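3.2 Gripper upkeep and wrist camera alignment

The Torninard cell is one of two tabletop cells kept at the Floltholm site. It was moved to a carpeted room in August so that the arm could reach objects placed directly on the floor. The arm, the two-finger gripper and the control software were left as they were. Only the base plate was new. It was bolted to a steel frame and leveled with shims at the four corners, and the level was checked again after the first day of running, when the carpet under the frame had settled.

The fingers are molded in one piece and slide onto a short metal post on each jaw, where a single set screw holds them. We replaced both fingers as a pair every 354 grasps, even when only one showed wear. Earlier trials with single replacements left the tips at different heights, and the gripper then tended to push thin-walled dishes sideways before closing on them. Set screws were tightened with a preset driver and marked with paint, so that a loose screw could be spotted without tools.

Figure 4. Wrist camera view before a grasp, Torninard cell.

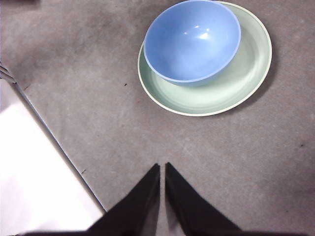

Camera alignment was the part of the setup that needed the most attention. The camera sits on a bracket behind the jaws, and any knock to the bracket shifts the view. We used the fingers themselves as the reference. With the jaws open, as in Figure 4, the two black tips should come to the same height in the view, with the gap between them running up toward the work area. If one tip stood higher than the other, the operator loosened the two bracket bolts, turned the camera until the tips matched, and saved a new reference view. Glare had to be handled separately. A glossy dish such as the blue bowl in the figure gives a bright spot on its inner surface, and the Mbeki rim finder at times took this spot for part of the edge. We lowered the camera exposure until the false edges stopped, then locked the setting. Automatic exposure was turned off for all later runs.

Carpet fibers were the main cause of unplanned stops. They collected at the root of the fingers and kept the jaws from opening all the way. The jaws were brushed out at the start of each session and the slide rails wiped with a dry cloth. No oil was used on the rails, as it held the fibers in place. The lens was cleaned at the same time.

The maintenance log covers 1,184 grasps. Of these, 569 were made before the brushing step was added and the rest after it. The log is kept in the Plundance format, with one line for each stop, the part involved and the time needed to return the cell to service. Stops that cleared on a restart were logged in the same way as those that needed a repair. Cable wear at the wrist is treated in Section 3.3.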